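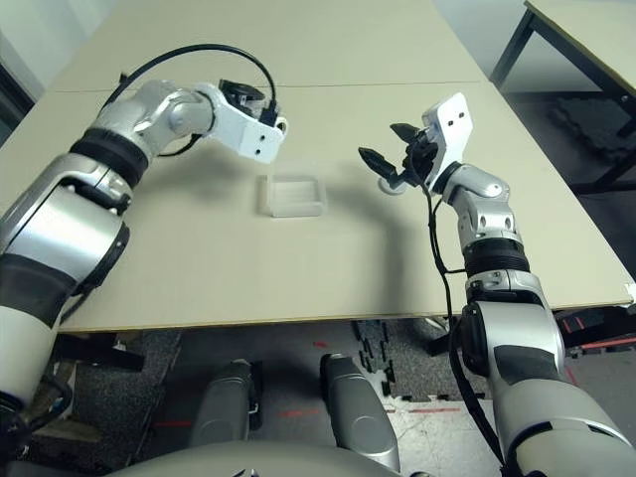 Project report, Music and Society - Azadeh Yazdani, Iida Suominen
28/12/2022

Topic: how small record labels sell cassettes again. We picked Breltix, a two person label run by Tormod Skjelbred. Mostly ambient and slow techno, some spoken word.

What we did: one long interview, went through the catalog, listened to 10 tapes start to finish. Took longer than planned. Notes are in the shared folder, kind of messy.

Main findings so far. First run of the Varkalis tape was 2,000 copies, way too many, and they sold 1,095. After that Tormod went small. Runs sell out now but he makes less per release - he said he's fine with that.

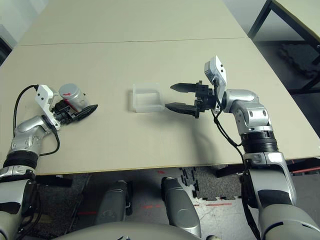
Buyers are not only older people who miss tapes. Catarina Carrilho, who does the mail orders, told us a lot of them don't own a player. They use the download code and keep the tape on a shelf. We did'nt expect that and had to rewrite our second question.

Problems: no sales numbers before the Varkalis release. Only one label, so can't really compare.

Still to do in January - talk to Ingegerd Haugland (she mastered most of the tapes), fix the sources, redo the chart on page 2.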